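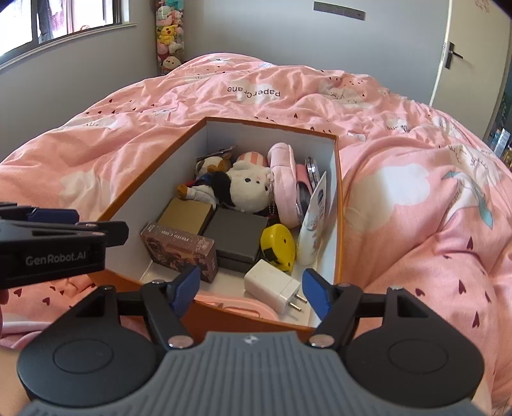
Ticket: Contents list for box does not match box
Opened by: Katalin Nyitrai
Assigned to: Waqas Bajwa
Category: Moving and storage / labels and lists
Opened: 8/24/20
Status: Resolved

Katalin Nyitrai
I have box 14 open on the bed. The list on my Virerance account says box 14 is kitchen towels and a kettle. What I have is my daughter's bedroom things: a plush bear in a striped cap, a plush dog, a photo card box, a pink case, plus a tape measure and a wall charger. The box is orange outside and white inside. I need to know where the kettle is and whether the other labels are wrong too.

Waqas Bajwa
Thanks. Please check two things before you take anything else out.
1. Is the number 14 on a printed label or handwritten?
2. Which room name is on the label?

Katalin Nyitrai
Printed. It says Bedroom 2. The list says Kitchen for the same number.

Waqas Bajwa
Then the label is probably right and the list is wrong. I see two lists on your account, one saved in January for the Gurstead apartment and one for this move. Both use the numbers 1 to 22. The app may be showing you the January one. Go to Lists, tap the address at the top and pick the new address. Then close the app and open it again.

Katalin Nyitrai
Did that. The address changed but box 14 still says kettle.

Waqas Bajwa
Passing to Jovita Aguirre, who handles list data.

Jovita Aguirre
Found it. When the new list was made, it was copied from the old one, and 10 of the boxes kept their old contents lines. The room names on the printed labels came from the new list, so those can be trusted. I cleared the 10 old lines. You will need to fill them in again – a photo of the open box is enough, and you can type the items later.

Katalin Nyitrai
OK. For box 14 I have entered: plush toys, pink case, photo cards, illustrated card, small boxes, tape measure, charger. Can I move the tape measure to the tools box? I need it for the curtain rods.

Jovita Aguirre
Yes. Tap the item, then Move, and choose the box. It does not need a new label.

Katalin Nyitrai
Moved. Kettle found in box 9, wrapped in the towels. Box 9 was one of the blank ones, so I filled that in as well. I still have eight to do.

Waqas Bajwa
Good. I removed the Gurstead list from the main screen and put it under Archive. Closing this – reply here if any of the remaining boxes show old contents.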